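Category: Screening Room / Playback / Closed tickets

Ticket: Feature stops at reel 4 join, subtitles late from then on
Title: Karkora (feature, French with English subtitles)
Site: Ridside, Screen 2
Opened by: Maricruz Serrano
Assigned: Binta Onyeka
Status: Closed, fixed by replacement subtitle package 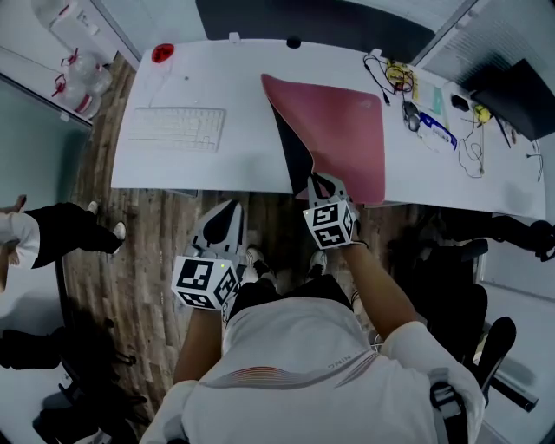 Reported problem

Test run of Karkora before the January press screening. Picture and sound are fine through the first three reels. At the start of reel 4 the screen goes black, sound drops out, and playback comes back on its own. After that every subtitle appears late. Lip sync is correct. The trailers and the short that ran ahead of the feature played normally.

The same package was checked at Lindo last month with no stop reported. Lindo ran the version without subtitles.

Log

09:40, Serrano
Repeated the run from the last five minutes of reel 3. Black screen again at the same point. Subtitles late again in reel 4, and still late in reel 5. Started reel 5 by itself from the top and the subtitles were on time. So the delay is carried over from the join and is not in the reel 5 file.

10:05, Onyeka
Please send the server log covering the join, and confirm whether the show was built by hand or from the template. Don't delete the ingested copy yet.

10:20, Serrano
Built from the template. Log attached. The line that repeats is "subtitle resource load exceeded, 310 entries, limit 200." It shows up once each time the join is crossed and nowhere else.

10:55, Onyeka
Ran a hash check on the full package. All files pass, so this is not a bad copy and a second ingest will not help. Keys are valid for the full window.

Opened the reel 4 subtitle file. It has 310 entries. The next longest is reel 2 with 176. Reel 4 contains the long dinner argument, where three characters talk over each other, and the subtitler gave each speaker a separate entry with its own position on the screen. Where two people speak at once there are two entries with the same in time.

The limit of 200 is a setting in the server software at this site. Lindo has an older build and I can't find the same setting there.

11:30, Serrano
Can we raise the limit? The press screening is tonight at 19:30.

11:42, Onyeka
It can be raised in the service menu. I don't recommend it as the only fix, as the value goes back to default on restart. Try it for the test:

1. Stop playback and unload the show.
2. Service menu, Timed Text, Preload. Change 200 to 400.
3. Save. Do not restart the server.
4. Reload the show and run from five minutes before the reel 4 join.

12:15, Serrano
Done. No black screen. Subtitles in reel 4 are on time until the dinner, then late by a small fixed amount to the end of the reel. Reel 5 is late by the same amount.

12:40, Onyeka
Two separate faults, then. The black screen was the preload limit. The remaining delay begins at the first pair of entries that share an in time. The server seems to queue the second one instead of drawing both, and everything after it moves back.

Passed to Régis Lefèvre at Texier, who made the subtitle package. Asked for reel 4 with overlapping lines merged into single two-line entries.

13:25, Lefèvre
I can merge them. The separate positions were requested by the director's office, so the merged version needs a yes from Eugénie Masson first. There are 50 overlapping pairs. I will use a dash at the start of each line to mark the change of speaker, same as in the rest of the film. The other single entries stay as they are, so reel 4 drops to 260. That is still over 200, so I will also split the reel 4 text into two resources at the cut to the train platform.

14:10, Masson
Approved for Ridside and for any other site with the same server. Please keep the positioned version for the festival prints. One correction while the file is open: in the kitchen scene just after the dinner, "your brother's house" should be "your father's house."

15:35, Lefèvre
Replacement package sent. Picture and sound are unchanged and are referenced from the original, so only the subtitle files and the new playlist need to be ingested. Father's house is corrected.

16:05, Serrano
Ingested. Restarted the server on purpose so the preload limit is back at 200. Ran from the end of reel 3 through to the end credits. No stop at the join. Dinner subtitles on time, both lines showing together. Platform cut is clean. Reel 5 on time.

The old playlist still appears in the list with nearly the same name. Which one should the template point to?

16:18, Onyeka
The one ending in VF2. Remove the old playlist from the schedule but leave the original picture and sound files in place, or the new version will not play.

16:30, Serrano
Template updated, old playlist removed from the schedule. Loaded for 19:30.

21:50, Serrano
Screening ran to the end with no errors in the log.

Resolution

Cause 1: reel 4 subtitle file over the preload limit on this server build.
Cause 2: entries with identical in times queued instead of shown together.
Fix: replacement playlist VF2, overlapping lines merged, reel 4 text split into two resources.

Open item, moved to a new ticket: Keerthana Kulkarni to check the subtitle counts for the rest of the spring titles against the limit before they are ingested at Ridside. Any reel over 200 goes back to the supplier.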